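Trindden
3 January notes from the teaching table. January 3, 2026. A thread on showing a robot how to handle cloth, for those who asked me after my talk in Saranport. 1/16

2/ First, the two ways we use. One is by hand: you hold the arm, you press the release, and you move it yourself like you would guide a child's hand with a pencil. The other is by remote control: you stand back and drive it. Both give you a recording of the movement.

3/ I began with guiding by hand and I still like it for rigid things. You feel the weight of the arm, you feel when the part touches the table. For a peg, a lid or a box it is very quick to learn. Our new colleagues can do it on the first afternoon.

4/ With cloth it is harder. When I push the arm with my own two hands, my body is in the way. My sleeve goes in front of the camera, my hand makes a shadow, and the robot will later look for this sleeve and this shadow. It took us most of last February to understand this.

5/ So for cloth we went over to remote control. You lose the feeling in the hand, I will not pretend otherwise. For the first days everybody presses too hard into the table. But the recordings are cleaner and the robot learns more from each one.

6/ The task is simple to say. Take a cloth which lies crumpled, pick it up at an edge, put it down flat inside a given area. We call this task Bestness, after a spelling mistake in an old folder name. Nobody has corrected it and now it is in all our scripts.

7/ For the set I am writing about we kept 636 demonstrations. The first plan was 200. With 200 the arm could find the cloth well enough, but it closed too early and took only air when the fold was flat.

8/ What helped most was not the number – it was to make the starts different. Before each demonstration you let the cloth fall again from the hand. Do not arrange it. A person who arranges always makes the same nice heap, and you do not see it until you look at fifty of them together.

9/ The second help was to go slower in one place only. Move at normal speed to the cloth, then slow down for the last six centimetres, wait a little, close. If you drive slowly the whole way, the robot learns to hesitate everywhere.

10/ Donnie Nisbet, who taught me most of this, has a rule I now repeat to all: if you made a mistake and repaired it well, keep the recording. If you made a mistake and only got lucky, delete it. I deleted 47 on that ground and I was sorry for each of them.

11/ About the table. We work on a plain matt sheet because a shiny one gives reflections which change with the hour. Blue tape is easy to see for the person who drives and easy to take off again. Please put the new strip down before you lift the old one.
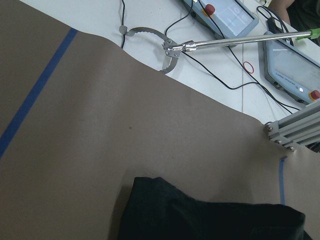

Photo: Trindden / teaching table, view from the wrist

12/ A dark green cloth on a grey-brown sheet is not easy to read when you drive from a distance. The folds go almost black and you must judge the height from the little light along the top edge and from the soft shadow next to it. I tell beginners to look at the shadow first.

13/ Two pendants on one table means two red stop buttons, and you must know which one belongs to which arm before you start. Say it aloud. We had one time a person who pressed the wrong one with great confidence. No damage, but since then we say it aloud.

14/ Cables are my weak point. I have tied them, I have taped them, and after a week they are again all over the white part of the table. Some of you wrote that you hang them from above. If you have tried this with an arm that turns a lot, please tell me how long it lasted.

15/ Somebody asked if one person should do all the demonstrations. We tried with one, then with three. With three the movements are less similar and the training takes longer, but the result copes better when the cloth lies in a strange way. If you have only one person, let them change hands sometimes.

16/ Next I want to try the same task with Paiva, our smaller arm, which can be guided by hand with two fingers. Maybe the problem with the sleeve is smaller there. I will write again in February when I have enough recordings. Questions are welcome below, also the basic ones.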